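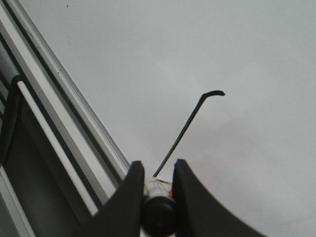
Grey skies outside a window.

Adult learners in Juditz will have more evening classes to choose from when the town's learning centre starts its new term, with places set aside for people returning to study after a long break.

The centre had 617 enrolments last year and has taken 848 so far this year, coordinator Noreen Ó Dubhghaill said on Jun 6, 2018. Most of the growth has been in English and basic maths.

"People finish work at five and want to be in a class by six," she said. "We were turning them away from the Tuesday group, so it made sense to add another."
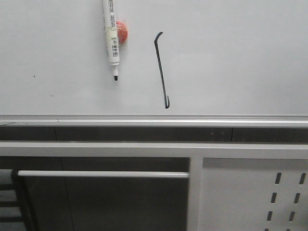

A marker at a whiteboard.

The new program includes English conversation, bookkeeping, workplace writing and a maths refresher. Each course runs until December, with a break for the school holidays. Fees have been held at $92 a term, and concession card holders pay half.

Tutor Shufen Yu will take the maths refresher, which covers fractions, percentages and reading a payslip. Beathag Laing moves across from the Vilent centre to teach bookkeeping.

Ita Sheehan enrolled in workplace writing last year and has signed up again. She said the course helped her apply for a supervisor's job at a bakery, where she had worked for nearly 2 years.

Enrolment forms are at the front desk and at Vilent library. Classes with fewer than eight people may be merged.

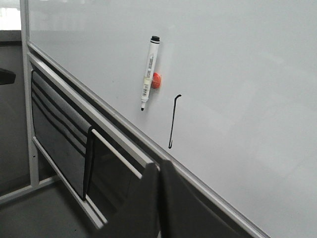
Can I join a class after the term has started?
Late enrolments are accepted up to the third week if there is a place left, but the full fee applies.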